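14 avril 2019

par l'auteure du carnet

Levée trop tôt, couchée trop tard, et entre les deux une journée entière à parler de vaisselle. Je note tout ça ce soir avant d'oublier, avec le thé qui refroidit à côté et le chat qui dort sur la pile de linge que je devais plier. Je ne la plierai pas, évidemment. C'est d'ailleurs un peu le sujet.

Donc, ma visite chez Pumalby. Ça faisait des semaines que je voulais y aller et que je repoussais, d'abord à cause du genou, ensuite à cause de la fuite sous l'évier. L'atelier est au fond d'une cour, derrière un réparateur de vélos, il faut sonner deux fois et attendre. On m'a donné un café dans un gobelet (chez des gens qui travaillent sur la vaisselle, j'ai trouvé ça savoureux) et on m'a laissée m'asseoir sur un tabouret trop haut, les pieds dans le vide comme une gamine.

J'y allais avec une question toute bête, celle que je traîne depuis que j'ai cassé mon deuxième saladier de l'année : est-ce qu'une machine pourrait débarrasser la table à ma place ? Je ne demande pas qu'elle fasse la cuisine, j'aime bien cuisiner. Je ne demande pas la conversation non plus. Débarrasser, passer l'éponge, ranger. Les choses qu'on fait en pensant à autre chose et qui mangent quand même la soirée.

J'étais arrivée assez moqueuse, je l'avoue. Il y a deux ans, j'avais acheté l'aspirateur Drirnley, celui qui devait « apprendre la maison ». La maison, il l'a apprise comme moi j'ai appris l'allemand : il connaît trois pièces et il panique dans le couloir. Il avale les franges du tapis, il se coince sous le buffet et il couine jusqu'à ce que je me mette à plat ventre avec le manche du balai. Au total je crois que je passe autant de temps à m'occuper de lui qu'à aspirer. Et pourtant je ne m'en sépare pas ! Le soir, quand il fait son tour de la cuisine et qu'il ramasse les miettes sous la table sans rien demander à personne, je lui pardonne tout.

Mais un aspirateur, ça roule. Ça n'attrape rien. Et attraper, j'ai compris ça aujourd'hui à force de regarder, c'est là que tout se complique.

On commence par m'expliquer l'exercice du moment : des récipients sur une table, un bol, une assiette, des plateaux, et deux bras qui doivent apprendre à s'en débrouiller. Rien d'autre. Pas de reste de gratin collé, pas de fourchette en équilibre, pas de serviette en papier roulée en boule dans le verre comme fait ma fille. J'ai failli dire que c'était un peu facile. Je me suis retenue, et j'ai bien fait, parce que j'ai passé l'heure suivante à retenir ma respiration pour un bol.

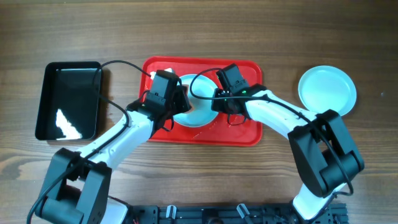
Ce qui m'a frappée d'abord, c'est la lenteur. On s'attend à des gestes d'usine, secs, rapides, et on se retrouve devant quelque chose qui ressemble à quelqu'un qui cherche ses clés dans le noir. Ça s'approche, ça hésite, ça recule d'un rien, ça revient. Au bout de dix minutes j'avais envie de me lever et de le faire moi-même. C'est exactement ce que je ressentais quand ma fille apprenait à lacer ses chaussures et qu'on était déjà en retard pour l'école. On m'a dit que tous les visiteurs avaient cette tête-là.

Ensuite, le bord. Je n'avais jamais réfléchi au bord d'un bol de ma vie. Moi je glisse les doigts dessous, le pouce à l'intérieur, et je soulève. Pour une pince, il faut choisir où mordre dans cette courbe, et serrer assez pour que ça tienne mais pas trop, et savoir que ça tient. Moi je le sais par la peau. Elle, il faut bien qu'elle le sache autrement, et j'ai posé plein de questions là-dessus dont je n'ai compris que la moitié des réponses. J'ai hoché la tête très sérieusement pour l'autre moitié.

Sur une feuille scotchée au mur il y avait le compte des essais : 1 417. Mille quatre cent dix-sept fois le même genre de geste, avec la vaisselle déplacée un peu à gauche, un peu à droite, tournée, rapprochée. J'ai demandé combien de fois ça avait raté. On m'a répondu que ça dépendait de ce que j'appelais raté. Si le bol penche en arrivant mais qu'il arrive, c'est raté ? Chez moi, non. Chez ma belle-mère, oui. Je crois que j'ai fait rire tout l'atelier avec ça, et du coup on m'a resservi un café.

J'ai repensé aux assiettes. Une assiette bien à plat sur une table, c'est traître, il n'y a presque rien à saisir. Moi je la fais glisser vers le bord et je passe la main dessous, ou bien je soulève d'un côté avec l'ongle. Je n'avais jamais remarqué que j'avais une technique ! En rentrant, j'ai fait le test dans ma cuisine, une assiette, deux doigts raides comme une pince, sans tricher. Je ne suis pas arrivée à la soulever du premier coup. Au troisième essai elle m'a échappé et elle a fait ce bruit de toupie sur la table qui réveille tout l'immeuble. Le chat est parti vexé.

Et pourquoi deux bras, j'ai demandé. Un seul ça coûterait moins cher. Là on m'a renvoyée à mes propres mains : essaie donc de porter un plateau chargé d'une seule. C'est vrai que je fais presque tout à deux mains, une qui tient et une qui travaille. Ouvrir un bocal, plier un drap, éplucher une carotte, vider un fond de soupe en raclant le bol. Le hic, c'est que les deux doivent s'entendre. Mes mains à moi ne se cognent jamais (enfin, presque jamais, il y a eu l'épisode du tiroir à couteaux), alors que deux bras au-dessus du même petit bol, il faut que chacun sache où est l'autre. C'est comme cuisiner à deux dans ma cuisine : je l'ai tenté un Noël, plus jamais.

Après ça on a parlé de la vraie vie, et c'était le meilleur moment. J'ai sorti ma liste, parce que bien sûr j'avais fait une liste. Le lave-vaisselle ? Le remplir, peut-être un jour pas si lointain, si on accepte que ce soit long et que la vaisselle soit sage. Le vider, plutôt plus facile, tout est propre et déjà rangé dans les paniers, mais il reste les verres, et les boîtes en plastique qui gardent de l'eau dans le fond et vous la renversent sur les chaussettes. Plier le linge ? Grimaces autour de la table. Le linge n'a pas de forme, ou alors il en a trop. Changer une housse de couette ? Là on ne m'a même pas répondu, on a ri. Je me suis sentie comprise. Je n'y arrive pas moi-même sans finir à l'intérieur.

Et dans les magasins, alors ? Ma voisine travaille à la mise en rayon et elle m'avait chargée de demander si elle devait s'inquiéter. D'après ce qu'on m'a raconté, chez Larcombe ils essaient d'automatiser un coin de la réserve, avec des bacs tous identiques, posés toujours au même endroit, et là ça marche plutôt bien. Tant que le bac est le bon. Dès qu'un carton arrive un peu écrasé ou qu'un filet de citrons s'est ouvert, il faut quelqu'un. Or ma voisine, des cartons écrasés, elle en voit toute la journée. Je lui ai rapporté ça ce soir sur le palier, elle a haussé les épaules et m'a dit que le jour où la machine saurait aussi répondre à la dame qui cherche la levure, on en reparlerait.

Je ne veux pas faire la maligne non plus. Il y a des choses qui m'ont remuée. Je pensais à mon père, à la fin, quand il n'arrivait plus à porter son assiette jusqu'à l'évier sans que la main tremble. Il mangeait debout devant le plan de travail pour ne pas avoir à traverser la cuisine, et il nous disait que c'était plus pratique. Une machine lente, mon Dieu, il s'en serait bien moqué qu'elle soit lente ! Il avait tout son temps. Quand je râle parce qu'il lui faut une éternité pour s'occuper d'un bol, je râle comme quelqu'un de pressé qui a deux mains en bon état. J'y ai pensé dans le bus, le 52, celui qui fait tout le tour par la gare, et j'ai raté mon arrêt.

Question prix, je n'ai pas osé. On m'a juste dit que ce n'était pas à vendre, et que même si ça l'était je n'en voudrais pas encore chez moi – il faut quelqu'un à côté, tout le temps, pour remettre les choses en place et recommencer. Quelqu'un à côté tout le temps, à remettre les choses en place et à recommencer, j'ai déjà, c'est moi.

En partant, j'ai demandé ce qu'ils faisaient de leur propre vaisselle, d'où le gobelet en fait. Apparemment l'évier de l'atelier est bouché et ils attendent le plombier. Je leur ai donné le numéro de Vermeulen, l'entreprise qui m'a réparé la fuite, ils sont chers mais ils viennent quand ils disent qu'ils viennent.

Alors mon verdict, puisque je m'étais promis d'en écrire un. Est-ce que les machines savent faire le ménage ? Le sol, à peu près. La table, non, pas encore, pas la mienne en tout cas, avec les miettes de baguette et la cire de bougie et les dessins qu'on n'a pas le droit de jeter. Mais je suis moins sûre de moi qu'hier. J'étais partie pour rigoler et je suis rentrée en regardant mes mains pendant que je lavais la casserole. Le petit doigt cale le manche, je n'avais jamais vu ça !

À faire demain : rappeler le kiné, racheter des sacs pour le Drirnley (il bourre encore), remplacer le saladier. Et le linge. Le chat est toujours dessus, je ne vais quand même pas le déranger.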